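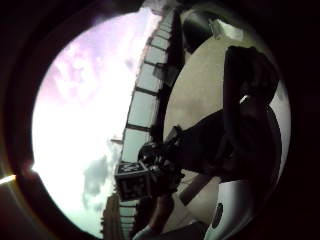 A gloved fingertip grip on a marker cube, with a building facade behind.

My trouble with teaching robots by hand starts with the word "teaching." You put on gloves, strap a marker to each one, and do a chore while cameras follow the markers. The file that comes out says where your hands went. It has very little to say about why they went there.

Take clothes. Anyone who has folded a shirt knows you feel for the seam, give it a tug, change your mind and start over. A marker on the back of the glove catches the tug as a few inches of travel. How hard you pulled is gone, and so is the moment you decided the first fold was bad.

Manolis Xenos, who runs the demonstration work at Bretum, tells me this doesn't matter if you collect enough. He had 1798 recordings of folding when we spoke in January, and he wants more. Maybe he's right. I asked how many of them came from the same 16 people, and he said all of them.
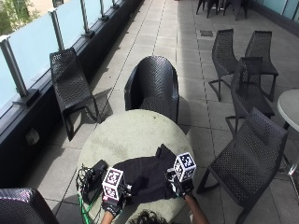
So the robot gets 16 people's habits, bad ones included, and we call it skill. Viera Šindelář at Fikov prefers remote control, where the operator at least has to work through the robot's own arms and finds out quickly what they can't do. It's slow and it wears people out. She stops her operators after 2 hours. I still trust her recordings more, if only because the machine was there when they were made.

What I'd like from either camp is the failures. Bretum told me 92 percent of its folding sessions were kept. I asked to see the rest and I'm still waiting.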